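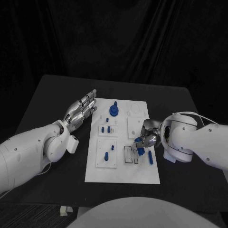
The repair shop in Jimstead opens at eight, but the owner is usually in by six. Mornings are for hinges and zippers, she says, and for anything else that needs quiet.

She took over the shop, Sitora, from her aunt, who sold luggage there and fixed it only when customers insisted. Within two years the selling had stopped.

"I was making more on a new handle than on a new suitcase," she says. "A suitcase sits in the window for months. A handle is in and out the same afternoon."

Last year the shop took in 3,056 pieces. Most were rolling bags with worn wheels. Another 592 were backpacks, nearly all of them school bags that came in during August, and the rest were trunks, instrument cases and the odd golf bag.

She learned the trade in Căpraru, where she spent three winters with a saddle maker who did not let her touch a machine until the second one. She still stitches leather by hand when the customer will pay for it. Few will.

"I tell them the price and they go quiet," she says. "Then they ask about glue. Glue is fine for a lining. I won't use it on a strap."

Parts are the hard part of the job. Bag makers change their wheels every few seasons and seldom sell spares, so she keeps old bags for stripping – the back room holds 63 at the moment, stacked by wheel size. A supplier called Drekino sends her rivets in boxes of 3,000, and one box lasts her most of a year.

Asked what people should look for when they buy, she picks up a gray carry-on from the counter and turns it over.

"Screws," she says. "If the wheel is held on with screws, I can fix it in ten minutes. If it's riveted, I have to drill it out and you pay for an hour."

She has turned down two offers to open a second location. She would have to train someone first, and the last trainee left in January for a job at the airport.

"He was good with locks," she says. "I still call him when I get a bad one."

The shop closes at four. Bags left for more than 90 days go to the back room.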